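Paint & Finishes board > Interior walls

Thread: Bold orange in a north-facing room, will I regret it?

mossy_gable
We have a small den that faces north and gets gray, flat light all day. My wife wants it a full-strength orange. Walls only, white trim, ceiling stays as it is. The guy at the store mixed us a sample called Hladun from the Wolby range and swears it "warms the light." I have my doubts that paint can warm anything. Has anyone lived with a strong orange for longer than a month?

ditchlily
Did our kitchen in something close two years ago. Loved it by November, was sick of it by spring. To be fair the kitchen gets evening sun and it went nearly red at dinner time. Yours won't do that.

Igor Halás
"Warms the light" is store talk. Paint reflects what lands on it. In a north room you get bluish light, and orange in bluish light goes brown. I've painted houses for 24 years and the only people happy with orange in a north room are the ones who keep the lamps on.

ditchlily
Mine never looked brown.

Igor Halás
You said you get evening sun.

pankhurst_lane
Going to disagree with Igor a little. My mother's sewing room is north-facing and it's been orange since I was in school. It reads as orange, morning to night. It has never looked brown to me. I do think it makes everyone in there look slightly ill.

mossy_gable
Slightly ill is not selling it.

Rimantas Lūse
How big was your sample? If it was one of those cards, throw it out. I see people pick a color from a thing the size of a playing card and then act shocked. Paint a board, two coats, and move it from wall to wall for a few days.

mossy_gable
Brushed a square on the wall next to the door. One coat.

Rimantas Lūse
One coat of orange tells you nothing. Orange covers badly. What's under it?

mossy_gable
Pale green.

Rimantas Lūse
Well, there's your problem. You need a tinted primer first or you'll be on coat four and still seeing green in the corners. And cut in with the same batch you roll with, strong colors show every mismatch.

tallow_and_twine
Climis makes a gray primer that's supposed to go under reds and oranges. I used it once. Couldn't tell you if it helped, because I didn't do a wall without it, and neither has anyone else who recommends it as far as I can see.

Igor Halás
It helps. Gray under red is standard. Under orange I'd go with a peachy tint.

tallow_and_twine
Standard according to who? The can?

Igor Halás
According to me buying fewer cans.

mossy_gable
OK, but nobody has convinced me about the color itself. The quote from Okelance to do the room is 463 including paint, and I'm not paying that twice. I keep seeing these "dopamine" rooms online and I suspect most of them are lit to death and repainted by summer.

ditchlily
Half of them would wear on you by spring, same as my kitchen did. I'd go by your own walls, not theirs.

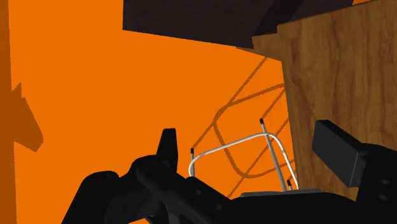
The other thing I'd ask is what sheen you're getting. We went with satin since it was meant to be wipeable, and at full strength it threw orange onto the counters, the ceiling, the dog. Flat would have been calmer. It would also have been a mess in a kitchen, so I don't know that I'd change it, but a den isn't getting splattered.

pankhurst_lane
My mother's is flat. It marks if you look at it wrong — she keeps a jar of the leftover paint and dabs.

Rimantas Lūse
Eggshell. And it will throw color on a white ceiling no matter what you buy, so look up before you decide.

mossy_gable
Bought a board and a quart of the primer. Going to give it 30 days leaning against the far wall, lamps on and lamps off. My wife says this is stalling. She may be right.

Igor Halás
Let us know when it goes brown.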